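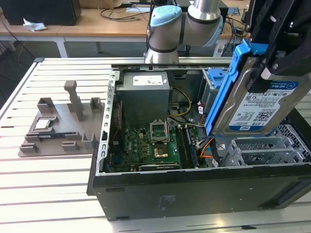
Prozessorsockel

Der Prozessorsockel (auch CPU-Sockel) ist die Steckverbindung zwischen Hauptprozessor und Hauptplatine eines Rechners. Er soll den Tausch des Prozessors ermöglichen, wovon die meisten Besitzer in der Lebenszeit ihres Geräts keinen Gebrauch machen. Wer es doch versucht, stellt in der Regel fest, dass der neue Prozessor einen anderen Sockel verlangt.

Bauformen

Beim Pin Grid Array (PGA) sitzen die Kontaktstifte am Prozessor, beim Land Grid Array (LGA) im Sockel. Der Unterschied betrifft vor allem die Frage, welches der beiden Teile nach einem Missgeschick ersetzt werden muss. In tragbaren Geräten ist der Prozessor häufig fest verlötet (Ball Grid Array), womit sich die Frage erübrigt.

Verriegelung

Ältere Sockel hielten den Prozessor allein durch Reibung; zum Einsetzen war erhebliche Kraft nötig, zum Entfernen ein Werkzeug und eine gewisse Gleichgültigkeit gegenüber den Folgen. Mit dem Nullkraftsockel (ZIF) kam ein seitlicher Hebel hinzu. LGA-Sockel besitzen meist einen Metallrahmen, der den Prozessor auf die Federkontakte drückt. Das knirschende Geräusch beim Schließen gilt als normal, was Anleitungen selten erwähnen und Forenbeiträge umso öfter.

Bezeichnungen

Viele Sockel heißen nach der Zahl ihrer Kontakte, andere folgen einer Buchstabenlogik, die sich Außenstehenden nicht durchgehend erschließt. Gleiche Abmessungen garantieren keine elektrische Verträglichkeit, und auch ein passender Sockel nützt wenig, wenn die Firmware der Platine den Prozessor nicht kennt.

Sammlung und Wiederverwertung

Ausgediente Platinen gelangen über den Elektroschrott in die Verwertung, ein kleiner Teil in Sammlungen. Das Technikdepot Hirkenent verwahrt etwa 150 Hauptplatinen, geordnet nach Sockeltyp; 24 davon sind ausgestellt, neun lassen sich noch starten. Der Werkstattbetrieb Brirker überholt dort jeden Februar die Vorführgeräte. Das vom Depot herausgegebene Bestimmungsheft »Zasari« liegt in vierter Auflage vor und enthält ein Kapitel über verbogene Kontaktstifte, das längste des Bandes.

Siehe auch: Hauptplatine, Chipsatz, Wärmeleitpaste, Steckverbinder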